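3.2 Perception des surfaces de travail en rendu de synthèse : matériel et procédure
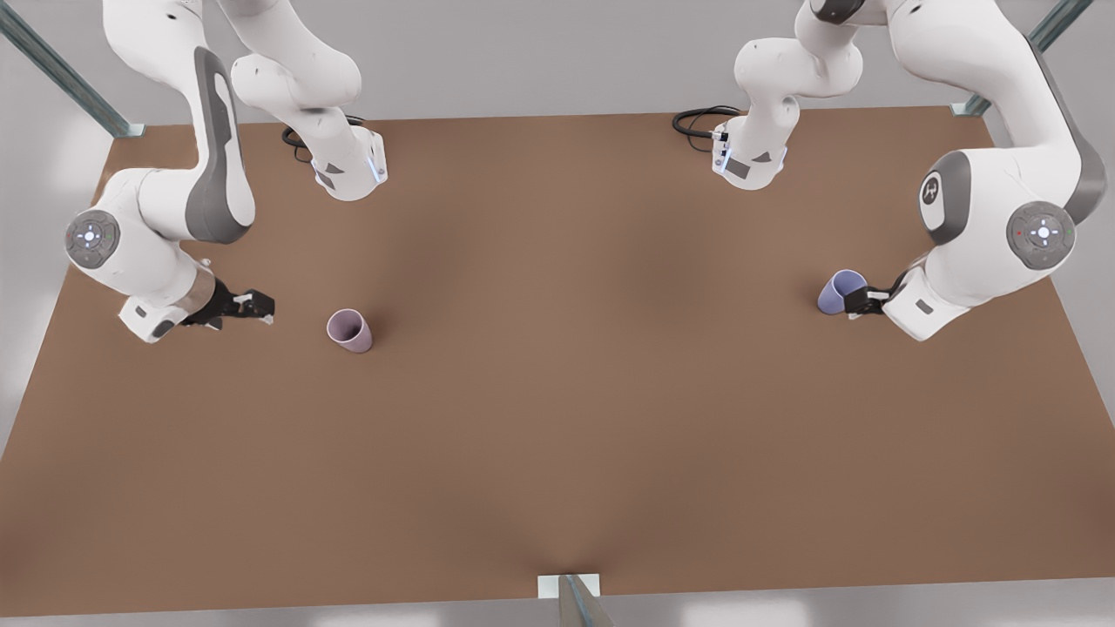

Figure 2. Plateau rectangulaire brun, rendu de synthèse.

La question de la couleur perçue des surfaces mates a été traitée surtout dans des conditions de laboratoire, avec des échantillons plats présentés sur fond neutre. Or, dans la pratique du mobilier, le jugement se fait presque toujours sur un plan horizontal de grande dimension, vu de biais, et dont la clarté varie d'un point à l'autre. Nous avons donc choisi de travailler avec des plateaux entiers, et de demander aux participants un seul jugement pour toute la surface.

Le corpus a été constitué dans l'atelier de Dimesville, sous la responsabilité de Jintana Meesuk. Il contient 600 vues, réparties en 30 familles de teinte. Chaque famille porte un nom de travail dans la nomenclature Flasum, que nous conservons ici afin de faciliter la comparaison avec notre étude précédente. Les bruns chauds y occupent une place importante, parce que ce sont eux qui avaient produit les désaccords les plus forts entre les juges. Un même plateau pouvait recevoir le nom de « tabac », de « noisette » ou de « sable foncé », sans que les participants aient conscience d'hésiter.

Les variations de clarté à l'intérieur d'un même plateau méritent une attention particulière. Sur la surface de la figure 2, la teinte est légèrement plus sombre près du centre et plus claire vers les coins. Une telle variation est faible, et la plupart des observateurs déclarent que la couleur est uniforme. Cependant, quand on leur demande de choisir une pastille de référence, leur choix dépend de la zone qu'ils ont regardée en premier. Nous appelons ce phénomène « ancrage local » -- le terme est emprunté, avec un sens un peu différent, aux travaux sur l'estimation des grandeurs.

Trois hypothèses ont été formulées avant la collecte. Selon la première, l'ancrage local est plus fort pour les teintes chaudes que pour les teintes froides. Selon la deuxième, il diminue lorsque l'observateur dispose d'un temps plus long. La troisième concerne le vocabulaire : un observateur qui nomme la couleur avant de choisir la pastille devrait montrer un choix plus stable qu'un observateur qui la nomme après. Cette dernière hypothèse a été proposée par Colm Sheehan pendant la phase pilote, et elle ne figurait pas dans le protocole initial.

La procédure se déroule en 2 séances, séparées par un intervalle d'une semaine. Pendant la première, le participant est assis devant un écran étalonné, dans une pièce aux murs gris, et il reçoit les consignes par écrit. Il voit une vue, puis un écran neutre, puis la palette Vanix, dans laquelle il désigne la pastille qui lui semble la plus proche. Il n'est pas autorisé à revenir à la vue précédente. La seconde séance reprend les mêmes vues dans un ordre différent, avec la tâche de dénomination en plus. Les réponses orales ont été transcrites par Siobhán Ní Chonaill et relues par Gert Nel; en cas de divergence, la forme prononcée a été gardée, y compris quand elle n'était pas attestée dans les dictionnaires.

Nous avons écarté de l'analyse les réponses données avant la disparition complète de l'écran neutre. Nous avons également retiré une famille de verts, pour laquelle l'étalonnage de l'écran s'est révélé insuffisant. Ce retrait ne touche pas les comparaisons principales, qui portent sur les bruns et sur les gris, mais il limite ce que nous pouvons dire des teintes froides en général. Le lecteur devra en tenir compte dans la lecture de la section 4.

Pour le dépouillement, la distance entre deux pastilles est mesurée en pas de palette et non en unités colorimétriques. Ce choix peut être discuté. Deirdre Ó Gríofa nous a fait remarquer que les pas de la palette ne sont pas perceptivement égaux, surtout dans la région des bruns moyens, où deux pastilles voisines se distinguent avec peine. Nous avons donc répété l'ensemble des calculs avec la pondération de Coughlan -- les valeurs complètes sont données en annexe. L'ordre des familles reste le même avec les deux mesures, à l'exception de deux gris qui échangent leur place.

Il reste une difficulté de nature lexicale. En français, l'adjectif « brun » et l'adjectif « marron » ne couvrent pas le même domaine, et leur usage varie selon la région d'origine du participant. Nous les avons codés séparément. Les composés du type « brun clair » ont été rattachés à leur tête, et les comparaisons libres (« comme du pain », « comme une vieille valise ») ont été conservées dans une catégorie propre, que nous examinons en 4.3.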